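Speaker notes: Collecting grasp examples at Clollside
2021-07-01
Slot is 18 minutes. Questions after, not during.

Slide 1. Title

Say who I am and that I work on data, not on the model. The model people are in the next slot. If a question is about network size or training time, send it to them.

Slide 2. What we set out to do

We wanted an arm that can pick small mixed objects out of a bin when nobody has told it what the objects are. For that it needs examples. One example for us is an image before the grasp, the place the gripper was sent, the gripper width, and whether something was in the fingers at the end. Nothing else gets stored by default.

The project is called Muris. It started in April with one arm and one table at the Clollside lab. The sorting software that keeps the records is Himonier. I'll use both names, so say them slowly the first time.

Slide 3. How many

Target for the first set was 2,000 grasps. We have them. 400 of those are held back for testing and never go into training. Pause here. People always ask if the test objects are also in the training set. Answer: some are, some are not, and the two groups are scored separately.

Slide 4. The objects

Small toys, blocks, bowls, cylinders, clear plastic things. We buy them cheap and mixed. The only rule is that they have to fit between the fingers one way or another.

Clear and shiny objects are the ones the depth camera gets wrong. It reads through them or returns a hole. Early on we were tempted to take them out. We left them in and tagged them, so the model team can train with or without.

Flat objects are hard for a different reason. The fingers touch the floor of the bin before they close.

Slide 5. The loop

Go through it in order, no extra talk:
Take the image.
Pick a grasp point.
Move in, close, lift.
Check finger position.
Drop in the other bin.
Write the record.

When one bin is empty the arm works back the other way. That is why there are two. Before we did this, a person had to refill the bin every few minutes and the night runs were not worth starting.

Grasp points come from three sources. Random, a simple hand-written rule, and the current model. The source is written in the record. Random looks wasteful, and most random grasps miss, but a set with only good grasps in it teaches very little about bad ones.

Slide 6. The bins

Metal, sloped walls. The slope brings objects back toward the floor if they get pushed to the side. It does not fix corners. An object in a corner can sit there for a long time because every approach puts a finger into a wall. We cap it: after 18 failed tries in a row the run stops and someone stirs the bin by hand. The stir is logged.

The bins are clamped to the table. In the first week they were not, and a bin that moves a little makes every stored position wrong by that much. We threw out 200 grasps over it. Say the number, people remember it.
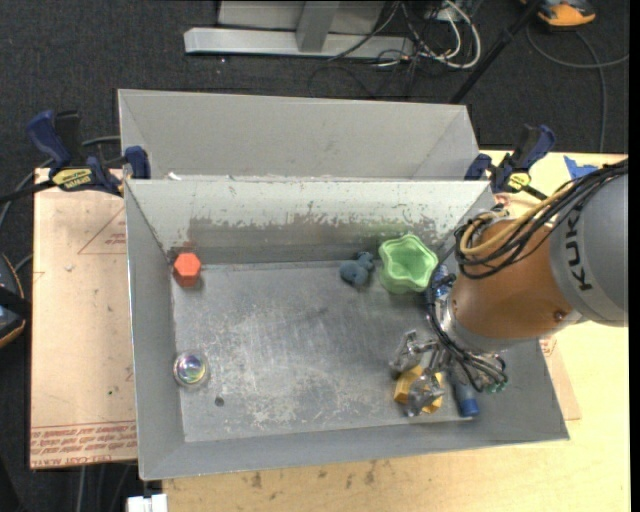 Slide 7. Front bin with the gripper over the yellow piece. Blue clamps at the sides.

Leave this one up while talking about wear. The floor of the front bin is scratched and smudged. A model can start treating marks as objects, so the records include images of the bin with nothing in it, and we take new ones as the metal changes.

Cables also matter. They run along the arm and down to the gripper, and from this view the arm and cables hide part of the far right side. The image used for the grasp is taken with the arm pulled back.

Slide 8. Labels

Success is measured by finger position after the lift. Closed all the way means a miss. This goes wrong for thin objects, which read as a miss when they are held. We review those by hand using the Najafi viewer. Two people look, and if they disagree the record is marked unsure and left out of scoring.

Do not open the live viewer. The conference network was slow in the test. Use the saved clip.

Slide 9. What I would change

Clamp things down on day one. Write the grasp source from the first record. Keep failed runs, including the ones that stopped early. Change the objects more often than feels needed.

Slide 10. Next

Second table, same bins, different light. Same record format. Contact address is on the slide. Take questions.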